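Two arms, one planning scene: second arm times out waiting for a clear path

Posted 5/30/19 in Motion planning

zisdale_cell

I have two arms mounted on the same front rail, left and right, reaching in over a shared table. Each arm has its own planner process. Both read one planning scene published by a third node. The task is picking small parts off the tabletop.

Single-arm runs are fine. When both arms are enabled, the right arm plans, starts, and then aborts with "start state in collision" as soon as the left forearm moves toward the middle. If I raise the collision padding, it aborts sooner. If I set padding to zero, it runs, but I don't trust it. The log from last night has 1,012 plan requests and 22 completed picks on the right side.

Things I have checked: joint limits, URDF link names (no duplicates), base transforms (measured twice), clock sync between the two controllers. The scene node runs on the same machine as the left planner. Is this a padding problem or something else?

utby

Lower the velocity scaling on both arms and see if it goes away. Worked for me on a similar setup, although mine was one planner with a 12-joint group, so it may not apply.

jarine_dev

Padding only changes how early you notice. The problem is that each planner treats the other arm as a static obstacle at whatever pose was last published. By the time the right arm starts executing, that pose is stale.

Check these in order.

1. Print the age of the joint state used in the scene at the moment of the abort. If it is more than one control period, fix that first. Publishing both arms' states into one message helps.

2. Check whether cables are in your collision model. If you added a fat cylinder on top of the forearm for the cable, and the wrist cable loop is a separate box, the two can overlap at some wrist angles and be reported as a self-collision. The abort text is the same. Add those pairs to the allowed collision matrix.

3. Reserve the center. Split the table into left, right and shared volumes, and have a planner request a lock on the shared one before planning, with release on a confirmed retract. Do not release on trajectory end. The controller can report success before the arm has settled.

My test pose for the lock is both grippers facing each other over the table with the parts between them:

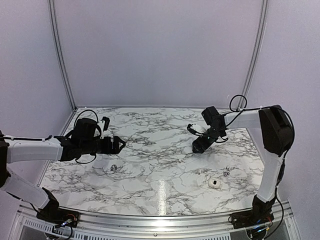 crăciun: The lock fixed the aborts for me but cost a lot of throughput. Over 2,727 cycles one arm was mostly waiting. I ended up planning both arms as one group for moves into the shared volume and separately for everything else. Planning time goes up, so cache the retract trajectories.

jarine_dev

Agreed, if the combined planner fits in your time budget. Get the timestamps right before trying it.

Related
Allowed collision matrix not saved after restart
Joint state topic drops messages under load
Choosing a time limit for sampling planners
Gripper reports closed with no part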